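Stop Grading Recycling by Weight

Most cities that publish a recycling figure publish a diversion rate. The formula is simple. Take the weight of material collected for recycling, divide it by the weight of everything collected, and report the result as a percentage. The figure is easy to compute because trucks are already weighed at the gate of the transfer station. It is easy to compare from year to year. It is also a poor measure of what a collection program does, and I think cities should stop using it as the headline number.

The first problem is that weight tracks the composition of the waste stream more closely than it tracks behavior. Glass is heavy. Newsprint is heavy. Plastic film and thin-walled bottles are light. When a household stops taking a daily paper and starts buying drinks in plastic, the weight of its recycling falls even if it sorts every item correctly. A city full of such households will report a declining rate. A city that adds yard trimmings to its program will report a rising one, and the change will say nothing about bottles, cans or paper.

Disville is a useful case. In March the public works department reported that the city had diverted 2,294 tons over the year. A little less than half of that, 947 tons, was leaves and brush. The report gives both figures, in separate tables, and then uses the combined total for the rate printed on its cover. Composting leaves is worth doing. It has different costs, different buyers and different failure modes from container recycling, and adding the two together hides the condition of both.

The second problem is where the measurement is taken. A diversion rate is normally calculated at collection. Material set out in the blue cart is counted as recycled when the truck empties it. What happens on the sorting line is not in the formula. If a load is rejected for contamination and sent to landfill, many reporting systems leave the original entry in place. The resident, the hauler and the council all see a number that describes intent.

The operator of the Kowalchuk sorting plant, which takes material from Disville and from Birnurton, bills the two cities at different rates according to how much of each load has to be pulled off and thrown away. That billing record is the most informative document in either city's program. It is updated with every load, it is tied to money, and both parties have a reason to check it. Neither city publishes it. Birnurton releases an annual summary on request. Disville treats it as contract correspondence.

The usual defense of the diversion rate is continuity. There are long records of it, state forms ask for it, and grant applications are written around it. I accept that it has to be calculated. Calculating a number for a form does not require a city to set its goals by it. A department can report the state figure to the state and run its program on a different one.

The replacement I would propose is net residual weight per household: the weight of everything a household sends to landfill, including its share of what the sorting plant rejects. This number falls when people sort better. It falls when people buy less. It rises when carts are contaminated. It cannot be improved by collecting more leaves, provided leaves were never going to landfill in the first place. It also treats waste prevention as a gain, where the diversion rate often treats it as a loss.

Bandport has used a version of this measure for several years. The average household there sent 625 pounds to landfill in the most recent period, net of sorting losses that are assigned back by collection route. The method is not exact. Apartment buildings share dumpsters, so their figures are averages of averages, and small businesses on residential routes distort the totals on some streets. The department publishes these limits next to the number. I would rather have an imperfect measure of the right quantity with its errors stated.
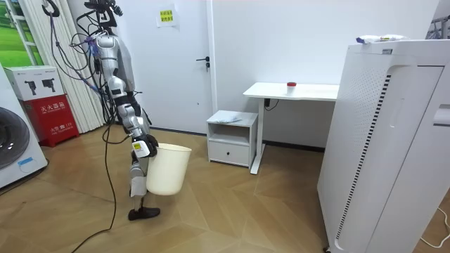 Assigning the losses by route also changes what a department can do with the data. A citywide rate leads to citywide mailers. Route data leads to narrower questions. Bandport found that contamination on 18 of its routes was well above the rest, and that most of the excess was bagged material. The instructions printed on the carts in those areas were from an earlier contract, under which bags had been allowed. The labels were replaced. A diversion rate would not have located the problem, because bagged recyclables weigh the same as loose ones when they cross the scale.

There are costs. Route-level accounting requires the plant to keep loads separate long enough to sample them, and the plant will charge for the floor space and the labor. Contracts have to be amended to give the city a right to the rejection data. Sampling has to be done on a fixed schedule, with loads selected by a rule and not by whoever is on shift. For a small city, monthly sampling of a few routes in rotation would be enough to start.

There is also a political cost. Net residual weight starts out as a large number, and reductions are slow. A department that switches will spend its first year explaining why a favorable percentage has been replaced by an unfavorable number of pounds. The way to manage this is to publish both for a fixed period, with the old figure in an appendix and a short note on how each is derived.

Disville's hauling contract is up for renewal. The draft now in circulation sets a performance bonus tied to the diversion rate. The clause should be struck and replaced with one that ties payment to rejected tonnage, measured at the plant, with the load records open to public inspection.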